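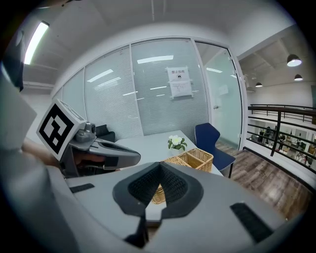 Baskets are one of my favorite things in the whole world, and I want to tell you how they get made. People were weaving them before anybody had pockets or plastic bags! You've probably got one at home, maybe with bread in it, or socks. The light tan one on the white table, close to the little plant with white blossoms, is a wicker basket. Lots of people think wicker is a kind of plant (I did too, until I was pretty old), but wicker is a way of weaving. The stuff you weave with can be willow, or rattan, or anything else that bends without snapping.

So how do you start? You start with the bottom. You lay some thick sticks across each other like a plus sign, and then you take a thinner, bendy one and wind it around them, over one, under the next, over, under. After a while the sticks get pushed apart, like the spokes on a bike wheel. If you want a basket with corners, you line the sticks up side by side and weave across them.

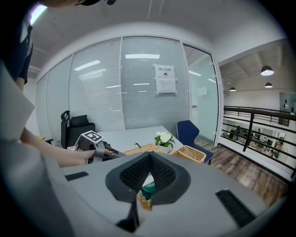
3 min read

Next come the sides. Tall sticks called stakes get poked in all around the bottom and bent up so they stand like a fence. Then it's over and under again, around and around, and your fingers get really tired — mine do, anyway. My first basket took me 2 days and leaned like a sleepy penguin.

Most weavers soak their willow or rattan in water first. Dry sticks crack when you bend them, and wet ones curl around nicely. My teacher, Noreen Coughlan, kept hers in an old bathtub, so nobody at her house took a bath in July. 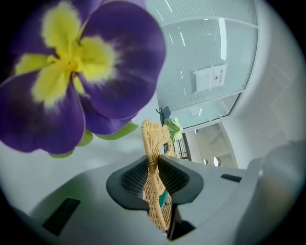
Why doesn't a basket fall apart without glue?

The strands press against each other everywhere they cross, and all that rubbing holds them in place. At the top, the weaver bends the ends over and tucks them in, so nothing can slide off.

You can try it with paper! Cut some strips, lay half of them side by side, and weave the rest through, over and under. Start each new row the opposite way from the last one, and push the rows up close together before you tape the edges.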